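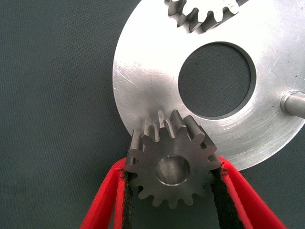
By Sorcha Carnegie, Brokcombe workshop
Posted February 19, 2020 in Demo Guides

Section 4: Getting the gear demo ready for an open day

Right, so you've got the arm running and you've been through the calibration pages (if you haven't, go and do Section 3 first, I'll wait). This part is for the day itself, when the public comes through and someone's nan asks if she can have a go. I've run the Grillach demo at two open days now and these are the steps I wish I'd had for the first one!

1. Put the mat down and set the round aluminium plate flat on it.

2. Seat the big gear on the plate before you do anything with the pinion. I like a quick spin by hand to feel for grit.

3. Load the program called PRIRKARD_OPEN and leave the speed at 300. Imani Gallagher runs hers at 700 when she's only got students in, and it looks terrific, but for a mixed crowd I stick with the slow one.

4. Offer up the small steel pinion and close the fingers until the black pads have it on both sides. Give it a gentle wiggle. If it rocks, open up and try again with the teeth sitting a bit differently against the pads.

Caution: keep your own fingers clear while the gripper closes. Use the hold button on the pendant if you need to reach in.

5. Do one full run with no visitors about, then a second one while somebody stands where the crowd will be and tells you what they can see.

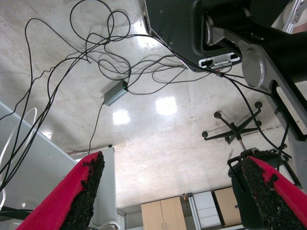 Crowd position is the bit I fuss over most. I tape a line on the floor a good step past the furthest reach of the arm, and I bring the little ones to the front so they're not peering round elbows. Before I open the doors I walk the line myself and check the small grey box in among the black cables still has its green light on, then I look for any cable hanging low enough for a kid to grab. Chairs go behind the tape too. They wander!

6. Start the demo, step back to the pendant and talk people through it. Keep a hand near the stop the whole time.

Note: fault 501 means the gripper hasn't closed as far as it expected. Clear it, go back to step 4 and keep chatting while you do it. People really like watching you sort out a problem, and my best questions last July came during a reset.

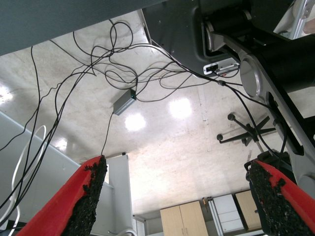

The other favourite is "can it do it with its eyes shut?", so have an answer ready for that one. Mine is to offer a second run and let them call out when to start.

7. When the last group's gone, open the gripper, take the pinion out and send the arm home. Parts go back in the Castellanos tin, pinion on top.

Packing up the mat and the spare pads is in Section 5.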